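4. Devoluciones y segundas compras: lo que vimos en las tiendas en línea 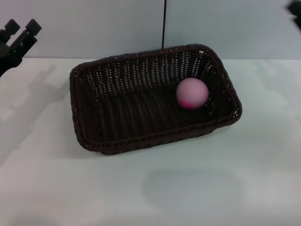 Cuando empecé a mirar los datos de devoluciones de Golladine, la verdad, esperaba aburrirme. Venía de pelearme con la sección anterior (la de los tiempos de pago) y pensaba despachar esta en dos párrafos. No fue así, y por eso ocupa tanto espacio en el artículo.

La muestra de partida tenía 2,269 pedidos de artículos para el hogar, repartidos entre tres tiendas: Golladine, Burkik y Stinano. De ahí quité los pedidos cancelados antes del envío y los de clientes que no aceptaron que siguiéramos su historial, y me quedé con 1,325. Es un recorte fuerte, ya lo sé, y vuelvo sobre él en las limitaciones, pero prefería trabajar con menos pedidos y saber qué había pasado con cada uno.

De esos pedidos, 229 terminaron en devolución. Lo que a mí me interesaba era lo que hacía el cliente después, si volvía a comprar en la misma tienda o desaparecía. La literatura suele tratar la devolución como un fracaso de la venta, y en parte lo es, claro, pero quien trabaja en una tienda pequeña te cuenta otra cosa: hay gente que devuelve una lámpara y a la semana compra dos. Yo quería ver si eso se notaba en los registros o si era pura anécdota de almacén.

Se notaba, sobre todo en Burkik. Allí la etiqueta de devolución viene dentro del paquete y el reembolso sale en cuanto el transportista escanea la caja. En Stinano hay que escribir primero al servicio de atención, esperar respuesta y elegir un motivo en un menú larguísimo (lo probé yo misma un miércoles por la tarde y abandoné en el segundo intento). Los clientes de Burkik que devolvieron algo volvían a comprar con más frecuencia que los de Stinano, y la diferencia se mantiene al separar por categoría de producto y por importe del pedido.

Figura 4. Cesta oscura de mimbre trenzado, rectangular y de esquinas redondeadas, con una bola rosa pálido dentro.

Golladine queda en medio y es el caso que más dudas me deja. Cambió su política en diciembre, justo en plena campaña, así que tengo dos regímenes distintos mezclados con el pico de ventas. Intenté separarlos por fecha de pedido y luego por fecha de entrega - los resultados apuntan en la misma dirección, pero el segundo corte deja grupos muy pequeños y no me atrevo a apoyar nada serio en ellos.

También mandamos un cuestionario corto a través de Kusuma, la plataforma que gestiona los envíos de las tres. Recibimos 300 respuestas, y aquí sí me llevé una sorpresa: muchas personas no recordaban el plazo de devolución, pero sí recordaban perfectamente si habían tenido que pagar el envío de vuelta. ¡Y con qué enfado lo escribían algunas! El campo de comentarios libres daría para otro artículo entero.

No puedo decir que una devolución fácil cause la segunda compra. Puede que Burkik atraiga a un comprador más habitual desde el principio, y con estos datos no tengo manera de descartarlo. En la sección 5 comparo solo a clientes con al menos un pedido previo, que es lo más cerca que pude llegar.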